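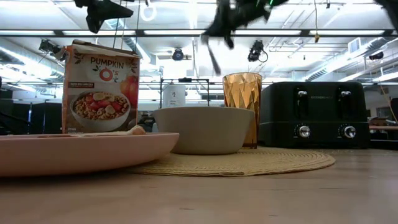
I got to the Rorero open afternoon in January a little after one, and I stayed until they were stacking the chairs! The whole floor was given over to teaching robots by hand, and the breakfast table was my favorite stop (cereal box, bowl, toaster, the lot).

You stand at the controls, move your own hands, and the arm follows. My first try at picking up a glass took 96 seconds. The woman before me needed 21, and she'd never done it either. The staff said a new task usually wants more than 30 good demonstrations before they train on it, and they keep the clumsy ones in a separate folder.

Over at the Serrano bench you grab the arm itself and push it through the motion. It's heavier than I expected, but I got the hang of it much faster. Wear flat shoes, and go to the Bunditetti room early – the line was 35 minutes by three o'clock.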